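okay so the bullfinch wallpaper is UP and I have opinions about wallpaper now, a thread
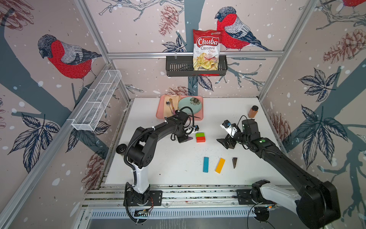
Gerasimos Michailidis: did you match the pattern at the corners or just go for it? asking because I have two rolls of something with herons on it and a lot of fear

Gerasimos, mostly I went for it. I lined up the big gray trunk as well as I could and let everything else land where it landed. On the right there's a bird that is basically just a red belly at the top of the wall and I have grown very fond of him

the pattern, for everyone asking: pale pink background, birds with those ridiculous red fronts, pine cones, dark navy leaves, and little white dots all over like it's snowing. I ordered samples of 3 patterns from Ververidis and this was the one I kept walking back to look at

the other ones were a gray stripe (fine!! perfectly fine!!) and a lemon print that looked great on the screen and like a dentist's office in real life

price check: 19 dollars a roll because it was end of line. paste, a new blade and a smoothing brush brought the whole thing to 126. I had budgeted less. I always budget less

things I would do differently. First, change the blade way more often. I tore a pine cone in half because I was too cheap to snap off a dull tip, and the patch is fine unless you know where it is, and I know where it is

second, plumb line. Draw one. I trusted the corner. The corner in a Preltidstead building is a suggestion

third, paste the wall or paste the paper, read the label BEFORE you mix it. Mine was paste the wall. Guess what I did with the first strip

the biggest bird was luck, by the way. He ended up on the back wall a bit right of the middle, and I would love to tell you I measured for that

Chrysanthi Spanos wants to know about the baskets. The black slotted one on the back rail is for snacks, no apologies. Current resident is a bag of Chuba cassava chips, standing up so I can see it from everywhere, which may be a design flaw

the white wire one on the left wall is empty and I'm torn. I like that the birds show through it. The second I put tea towels in there I lose half a bird. Ideas welcome, it has to be something light

tray situation: it's salmon pink and I did not buy it to match, it was already mine, but with that background it looks like I planned my whole life around it. The teal plate with the dark flowers on top of it is from the Ellero market and I think the two of them together are better than either one alone

spoon and wooden spatula live on the tray next to the plate. I tried a jar for utensils and it was always in the way

the little brown jar with the black lid toward the back right is going to move. I want the spices up off the table and that's next weekend's problem

yes there are toy blocks on the table. Green on orange-red is a very good color combination against the pink and I'm pretending that's styling

Prodromos Rallis asks if the pattern gets tiring to look at. Ask me in January! So far no. White table helps a lot, I think with a wood one it would be too much going on

oh and somebody on the Lutora forum told me never to put dark leaves low down on a wall because it "drags the eye." There's a cluster low on the left and another low on the right and my eye is doing great thanks

I have most of a roll left over. Drawer liners? Inside of a cupboard door? I did cut one bird out already and he's my bookmark

Gerasimos, put up the herons. Start with the wall that gets looked at least, get your bad strip over with there, and send me a picture Monday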